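Trultine says its new wall coating will cut cooling bills. The numbers are thin

By Tincuța Munteanu
May 11, 2026
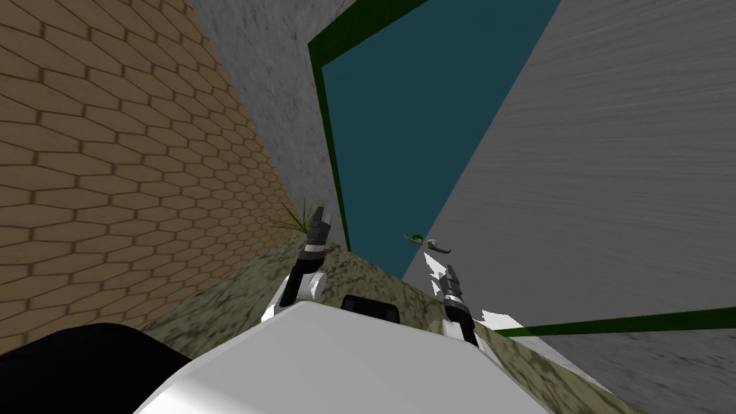

A computer rendering shows brick, concrete and a teal door.

Lilent's housing office is ready to spend public money on a wall coating that its maker says will keep apartments cooler in summer. Before it does, tenants might want to ask how anyone knows it works.

The product comes from Trultine, a small building supply firm that has been pitching it to landlords in the area since February. The company says the coating reflects heat away from outside walls and can be rolled on like ordinary paint. Its sales booklet promises "a clear and lasting drop" in cooling costs. It doesn't say how large a drop, or how long "lasting" is.

The evidence offered so far is a trial at Carex Court, a rental complex on the east side of town. Trultine coated the south walls of 8 apartments there and compared their electric bills with those of the neighbors. According to a summary handed out at last month's housing meeting, the coated units used less power over a period of six weeks.

Six weeks is a short time to judge a product that is supposed to sit on a wall for years. These were also six weeks in late winter and early spring, when few people in Lilent run an air conditioner at all. Asked how a cooling product could be tested in cool weather, a company spokesman said the results had been "adjusted for season." He would not share the method, calling it private business information.

The summary leaves out other things too. It doesn't say how many people live in each of the apartments, whether any of them stood empty for part of the trial, or who picked the ones to be coated. Two tenants reached by phone said they had been told about the work but never asked about their habits at home. One said she had been away for much of March visiting her sister.

None of this proves the coating is useless. Light, reflective surfaces do stay cooler in the sun, and people in hot places have whitewashed their houses for centuries. The question is whether this one does enough, on these buildings, to be worth the price.

And the price is not small. Trultine has quoted the housing office $1,423 per apartment, labor included, for a first round of 113 units. That comes to more than $160,000. A plan to fix worn window seals in the same buildings was put off last year for lack of funds, and the office has not said where the money for the coating would come from.

Dale Picard, who rents on the ground floor at Carex Court, said he would take the window seals. "I can feel the air coming in by the couch," he said. "I never once thought, gee, if only the wall had different paint."

The housing office says it has not signed anything. A spokeswoman described the talks with Trultine as "very positive" and said staff had been impressed by the company's presentation. Asked whether the office would pay for an outside test through the summer, she said that was one option, but that the quoted price is good only through the end of June.

A deadline like that will sound familiar to anyone who has ever bought a used car. If the coating does what the company says, it should do it just as well after a July and August with meters running.

The office will take written comments from tenants until the end of the month. Forms are at the front desk.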